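How to Write Up a Club Show for a Small Music Site

Filed under: Live Music > Writing for Us

A show review for a site our size runs 300 to 600 words and goes up the next day. Most first drafts we get are too long at the start and too thin in the middle. 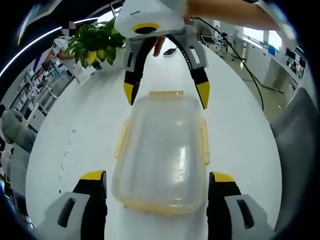

The steps below are the ones we give new writers before their first assignment. They assume you are covering one headliner and one or two openers in a room that holds a few hundred people. Festivals work differently and have their own page.

Before the show

Listen to the newest record twice, all the way through. Then listen to whatever the band is best known for, even if it's ten years old. You want to be able to recognize a song by its first verse. If you can't, you'll spend the set trying to look up lyrics on your phone and miss what the drummer is doing.

Look up the set list from two or three earlier nights of the tour. Print it or copy it into a notebook. Most touring acts change only a few songs from night to night, so you will have most of your set list done before the doors open, and you can mark the changes as they happen.

Email the venue or the publicist and confirm three things: that your name is on the list, which door the list is at, and what time each act goes on. Ask for set times even if they say times aren't final. When Bilyk played Bostcombe in December, the posted start was 8:00 and the opener was already two songs in at 7:50. Our writer got that one only because she had asked.

Find out the capacity of the room. You'll need it to say anything sensible about the crowd. The big hall at Bostcombe holds 1,396 and the side room holds 192, and "the place was half full" means very different things in each.

What to bring

A small notebook and two pens. A phone is fine as a backup, but the light bothers the people behind you and the battery will go. Earplugs. Your ID, even if you're well past the age where anyone asks. Cash for the coat check.

Leave the backpack at home. Many venues won't let it in.

During the set

Stand in more than one place. Start about a third of the way back, near the middle, where the sound is usually closest to what the engineer is hearing. Move to the side or the back for a few songs later on. If the vocals are buried up front and clear by the sound desk, that's worth a sentence. If you stayed in one spot all night, you can't say the sound was bad, only that it was bad where you were.

Write down short things. A full sentence takes too long and you'll look up to find the song has ended. Nneka Ugwu's notes for a Liltska show last year filled one page:

"3rd song - stops cold before chorus, crowd fills it in"
"bass player sings the high part, on the record it's keys"
"new one?? slow, something about a ferry"
"talks maybe twice all night"

All four of those made it into the review. The ferry song turned out to be unreleased, and she got the title by asking at the merch table afterward. Merch people know a lot. Ask them.

Note the time when each act starts and finishes. Note the encore separately.

Quotes from the stage have to be exact. If you didn't catch the whole thing, use the part you caught, or describe what was said without quotation marks.

The openers

Watch them. Give each one at least two or three sentences. For a small band a review of an opening slot may be the only press they get on the whole tour, and they will read it closely. You don't have to be kind, but you do have to have been in the room. Check the spelling of the name on their own page and not on the poster. We once ran Wornotitz with the first T missing for nearly a week.

Writing it up

Write the draft that night or first thing in the morning. Start with something that happened on stage. Don't start with the weather, parking, your history with the band, or where they formed. Background can go in the second or third paragraph, in one or two sentences.

After that, follow this order unless you have a good reason to change it:

1. One moment or song that shows what the night was like.
2. Who played, where, and what they are touring behind.
3. The opener or openers.
4. The main set, in three or four songs. Skip the rest.
5. The crowd and the sound, if there's anything to say.
6. The encore.
7. The set list, one song per line, with unreleased songs marked.

Number four is where people get into trouble. Going through all eighteen songs reads like a receipt. Pick the ones that differed from the record, or went wrong, or got the loudest response.

Watch for words that don't tell the reader anything: amazing, electric, intimate, high-energy. Marcelino Sotomayor, who edits the live section, cuts "high-energy" on sight. Say what the singer did.

Sending it in

Paste the text into the body of the email. Put the band, venue and city in the subject line. Keep the headline under 50 characters or it wraps badly on phones. If a photographer was there with you, include the name so we can match up the gallery.

Send it by noon. Edits come back the same afternoon, and we'd like you near your email until about four.

Recent in Live Music

Bilyk at Bostcombe: Review and Set List
Liltska Adds Second Night
Five Questions with Rocío Requena
Wornotitz Gallery, Photos by Doaa Bennani
Marietjie Zulu: Solo Set in the Side Room
Shooting from the Pit: The First Three Songs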